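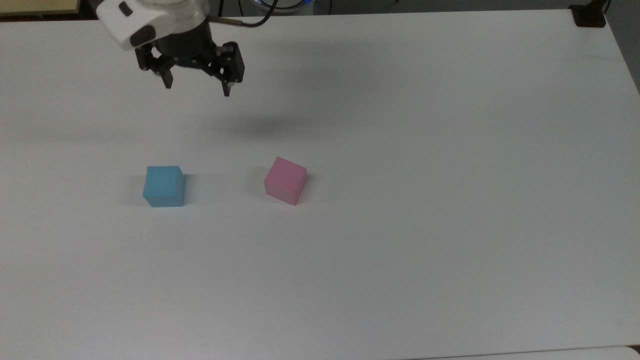
*Two foam cubes on a white table.*

# Is Foam Really Mostly Air?

You may have heard a grown-up say that foam is "just air." It sounds smart. It also sounds a bit fishy. Air doesn't hold up your head at night, and you can't cut air into blocks. So before we believe it, let's check.

## What foam is

Foam is a lot of bubbles stuck together. The bubbles are full of gas, which is often plain air. The walls between them are made of something else: soap and water in your bathtub, egg white in a meringue, plastic in a seat cushion.

Bath foam falls apart because its walls are liquid. They drain, get thin, and pop. The walls in a cushion started out liquid too, but they went firm while the bubbles were still inside. Bread does the same thing in the oven. Look at a slice under a bright light and you'll see the holes left behind by gas from the yeast.

So is foam mostly air? If you mean how much *room* the air takes up, then for lots of soft foams the answer is yes. If you mean what the foam *weighs*, the answer changes. Air weighs very little, and nearly all the weight of a cushion comes from its plastic walls. People who say "it's just air" usually don't tell you which one they mean. Ask them.

## Two kinds of bubble

In some foams the bubbles have gaps in their walls, so air can move from one to the next. This is called **open-cell** foam. A kitchen sponge works this way. Squeeze it and the air rushes out, then let go and the air comes back in. If you let go underwater, it's water that comes in.

In other foams every bubble is sealed. This is **closed-cell** foam, and swim kickboards are made of it. The water can't get in, so the board goes on floating.

You'll sometimes read that you can tell the two apart by how squishy they are. I wouldn't trust that. Some closed-cell foams are quite soft, and some open-cell foams are stiff. Water is a much better test.

## Try it yourself

You'll need a bowl of water, a kitchen scale, and a few small pieces of foam that a grown-up says you may get wet. An old sponge and a scrap of packing foam are good to start with.

1. Weigh each piece dry and write down the number.
2. Hold the piece under the water and squeeze it 5 times.
3. Let go while it is still under, and wait a minute.
4. Lift it out, let it drip, and weigh it again.
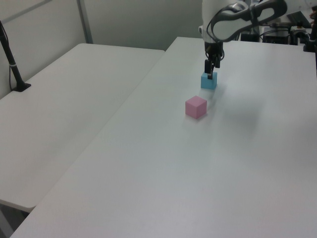 If a piece got a lot heavier, water moved into the spaces where the air used to be. If it hardly changed, its bubbles are probably sealed.

Notice the word "probably." Some water sticks to the outside of anything you dunk. A cut edge can also slice bubbles open, and those will fill up even on closed-cell foam. Wekesa Mollel tried this with a sponge that weighed 5 grams dry. Wet, it weighed 66 grams. He was ready to say it held 61 grams of water, until his friend Ilir Stojanovska asked whether he had let it drip first. He hadn't. They did it over and got 44 grams.

Was the first number wrong? The scale was fine. It was weighing a dripping sponge, and that's a different thing from what the boys wanted to know. When somebody shows you a number, it's fair to ask how they got it.

## A claim to chew on

Suppose you see a pillow called the Flimora, and the box says: **"3012 cooling air cells!"**

Does that make it a good pillow? Think about what the box leaves out. It doesn't say how big the cells are. It doesn't say how many cells there are in the pillow next to it on the shelf, and an ordinary foam pillow could easily have far more. It doesn't say who counted.

Then there's "cooling." Still air trapped in small bubbles is good at *slowing down* heat. That's why foam cups keep cocoa hot and foam coolers keep drinks cold. A pillow full of trapped air might well hold your warmth in. Maybe the Flimora has some other trick for staying cool, but the bubbles alone don't prove it, and I'd want to see a test before I spent my allowance.

## What about heavy foam?

There is such a thing. Metals can be made into foams, and a chunk of aluminum foam has bubbles in it much like bread does. Pumice is a natural one — it's a volcanic rock that cooled with gas bubbles inside. Many pieces of pumice float, at least for a while.

"Foam is soft" isn't always true, then. Neither is "foam is light," if the piece is big enough. A whole mattress is mostly air by size, and you still need a couple of people to get it up the stairs.

## Words to know

- **Cell:** one bubble in a foam.
- **Density:** how much something weighs for its size.
- **Insulator:** a material that heat moves through slowly.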